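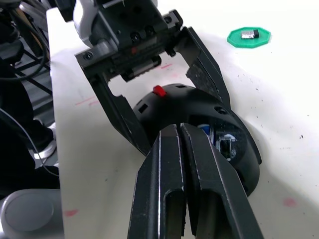
CHAPTER 8

Two-Arm Handling of Small Assemblies

8.1 The Class Project

The previous chapters treated a single arm working on a part fixed to the table. A fixture holds the part still, carries the reaction force, and gives the arm a known reference. In this chapter the fixture is removed. The second arm takes its place, and both arms must be planned together.

The project that runs through the chapter is the handling of a computer mouse: separating the shell from the lower body, setting the pieces down, and bringing them together again. Teams of four students work at one table. Each team writes a task plan, records trials on the two-arm station, and submits a report in the format given in Appendix C. The project was developed by Renu Vishwakarma for the Huris course sequence and is assigned there in the second term, beginning in January. Schools using the Clulano controller can follow the text as written. Users of the Parri controller should read "tool frame" wherever the text says "wrist frame."

By the end of the chapter you should be able to:

Define a holding arm and a working arm for each step of a task.
Write the position of a part in the frame of either gripper.
Estimate the grip force needed to resist a known pulling force.
Identify the steps at which the roles of the two arms must change.
Log a failed trial so that another team can reproduce it.

8.2 Holding and Working Roles

At any step in which a part is pulled, pressed, or turned, one arm is assigned to hold and the other to work. The holding arm keeps its wrist pose constant. The working arm moves along a planned path relative to the holding wrist. The path is not planned relative to the table, and this is the most common source of error in first reports. If the holding arm sags under load, a path written in table coordinates will miss by the amount of the sag.
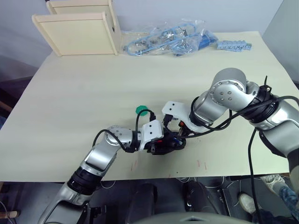
The distance between the two wrists is also a constraint. When the grippers work close together, the usable range of each wrist joint is reduced by the body of the other arm. A path that is valid for either arm alone may be invalid for the pair. Teams must run the clearance check in Section 8.5 on every step in which the fingertips come within 4 cm of each other.

Cables are treated as part of the arm. A cable that arcs above the wrist occupies space, and its shape changes as the wrist turns. For planning purposes, enclose the cable in a cylinder with a radius of 2 cm and include that cylinder in the clearance model.

8.3 Approach and First Contact

A mouse has a smooth, curved upper surface and narrow sides. Flat parallel fingers touch such a surface over a small area, and the contact moves as the fingers close. The approach direction should therefore be chosen before the grip width. In most trials the gripper is opened fully, lowered beside the part, and moved in until both fingers overlap the sides. Closing begins only when the wrist has stopped.

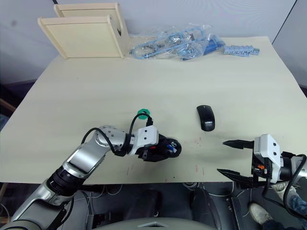 Figure 8.2 Mouse near the center of the table, with the open right gripper pointing toward it.

Let F be the pulling force and μ the coefficient of friction between finger and part. With two fingers in contact, the grip force N on each finger must satisfy 2μN ≥ F. For the padded fingers specified in the Dimimex parts list, use μ = 0.5 unless you have measured a better value. The required grip force is then equal to the pulling force. Apply a safety factor of 1.5, and confirm that the result is below the limit at which the shell begins to flex.

Loose pieces need a place in the plan as well. Once a piece has been separated, it must either remain in a gripper or be set down at a recorded pose. A piece set down without a recorded pose has to be located again by camera, which takes about 8 seconds per attempt on the standard controller.

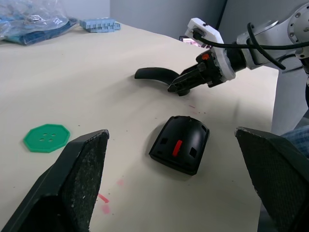

8.4 Terms Used in This Chapter

Holding arm. The arm whose wrist pose is kept constant during a step.

Working arm. The arm that moves relative to the holding wrist during a step.

Handover. A step in which a part passes from one gripper to the other. Both grippers are closed on the part for a short overlap time.

Regrasp. A step in which one gripper releases a part and closes on it again at a different pose.

Relative path. A path expressed in the wrist frame of the holding arm.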